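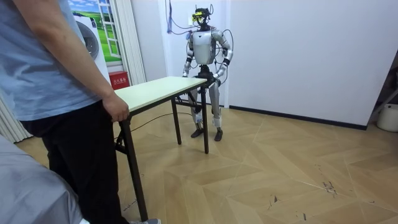
Figura 2. Mesa dobrável de tampo claro e pernas metálicas pretas, com a mão direita de uma pessoa apoiada na borda. Ao fundo, máquina de lavar de abertura frontal.

3.2 A mesa dobrável como superfície provisória

Nas casas pequenas a mesa dobrável faz quase tudo. Passa-se roupa, separa-se roupa, come-se, e depois ela volta para trás da porta. No inventário do projeto Falo registramos 839 superfícies de apoio, das quais 501 dobráveis. O resto são bancadas fixas, tábuas sobre cavaletes, tampos de máquina – estes últimos tratados na seção 4.

O modelo da Figura 2 é o mais comum no corpus: tampo retangular, liso, creme; pernas finas em metal preto, travessas ligando as pernas por baixo. Sem gaveta no nosso esquema de classificação (tipo B, ver Tlapale e Chidiac, relatório interno). O tampo vazio interessa tanto quanto o tampo cheio. É o estado entre duas tarefas, e nas entrevistas quase não aparece, as pessoas falam do que põem em cima.

Gesto da mão na borda: dedos curvados sobre o tampo. Codificamos como "apoio de borda", separado de "apoio de palma". Kassab e Jaber codificaram em paralelo, com divergência em 18 casos, quase todos de mãos parcialmente encobertas por pano. Resolvidos por discussão. Nas entrevistas o apoio de borda vem ligado a três coisas – testar se a mesa está firme, descansar, marcar o lugar. Não dá para distinguir as três por imagem fixa e nao tentamos.

Proximidade com a máquina de lavar. Na amostra Homero a mesa fica no mesmo cômodo da máquina em boa parte dos registros, o que encurta o trajeto da roupa mas come a passagem. Vários participantes reclamaram dos pés da mesa, tropeça-se neles. Uma participante de Mansour monta a mesa na diagonal justamente para poder abrir a porta da máquina; a orientação diagonal entrou depois como variavel própria.

Falta falar da altura. As dobráveis do corpus raramente regulam, e quem é alto trabalha curvado. Chamoun mediu só uma parte das mesas, os dados ficam para o apêndice.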